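Okay, the regional squad list for the Plidberg Games came out at lunch and I have thoughts. A thread, sorry in advance.

We're sending 46 athletes. Last time I was on the team and we barely filled a minibus, so I'm a bit emotional over here!

Biggest surprise is the rowing. Hanrahan got both of their doubles in, and the second crew only started training together in May. I watched them at the Doltar regatta and thought they looked tired, so what do I know. 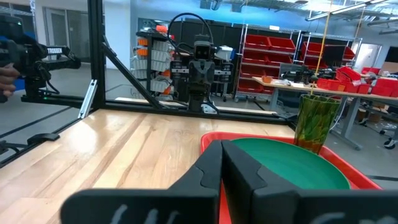

Judo is the one I'd argue with. Two places in the lighter weights and none at all in the heavier ones, when we had a perfectly good bronze medalist sitting at home waiting for the phone to ring. Somebody explain that to me.

Swimming is strong, especially the relays. The 100 free is going to be a fight just to get out of the heats, but I'd put money on our girls making at least one final (small money, I'm a PE teacher).

And Perrine Baudry is team leader!! She ran the Etura club for years and she answers her emails, which after the last guy feels like luxury.

Her first job is travel. It's 740 kilometers by bus and the boats have to go separately – I did that trip once with a javelin bag under my feet and I still remember my knees.

Also the kit is navy again. I wanted the old yellow. I will keep asking for the old yellow.

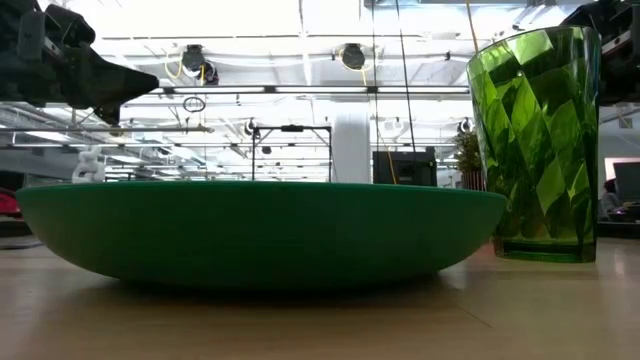

Marit replied that the heavyweight did get a call, he turned it down over his shoulder, and the selectors were asked to keep quiet until he'd told his club.

Okay, that changes things, and I take back most of the judo post. Hope the shoulder heals fast.

Still want the yellow kit though. Bus leaves at 6 am and I'll be in the parking lot with a flag and a very large coffee.

Contact | © Plidberg Sports Talk | Back to top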